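Galería: una tarde de junio en el taller de Trarano

Bienvenidos otra vez a nuestra galería, que ya va por la entrada 242 (¡quién nos lo iba a decir cuando colgamos la primera!). Esta vez toca hablar de envolver y forrar, que es una de esas tareas a las que en el taller de Trarano dedicamos muchas más horas de las que la gente se imagina, y a las que hemos acabado cogiendo un cariño enorme.

Empezamos después de comer, a eso de las 4, con las persianas bajadas porque el calor de junio aquí no perdona y con una jarra de limonada que duró bien poco. El blanco es un color muy agradecido y muy traicionero a la vez: cualquier pliegue le da gracia, pero cualquier mancha gris, por pequeña que sea, se deja ver enseguida.

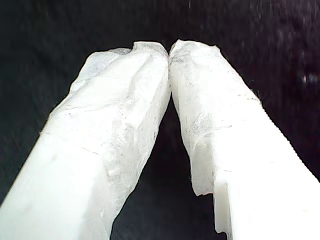 A nosotros nos gustan las superficies con arrugas, con sus crestas y sus sombras suaves, y por eso casi nunca alisamos del todo lo que forramos. En la exposición de Bromcombe hubo quien nos preguntó si aquello estaba sin terminar, y pasamos un rato estupendo charlando sobre el asunto, que si liso, que si arrugado, que si un poco de cada cosa. También nos llevamos de allí hasta 3.000 visitas en la página, una cifra que todavía nos cuesta creer.

Para quien quiera probar en casa, nuestro consejo es cortar las tiras más largas de lo necesario, trabajar con las manos bien limpias y dejar las puntas para el final (las puntas siempre dan guerra, sobre todo cuando una se despega mientras estás con la otra). Con 2 capas suele bastar, aunque en las esquinas solemos añadir un trocito más.

La próxima entrega la dedicaremos al papel que nos trajeron de Chiba, finísimo y precioso, que llevamos meses guardando en un cajón sin atrevernos a estrenarlo. ¡Gracias por pasaros y por los comentarios tan bonitos de la entrada anterior!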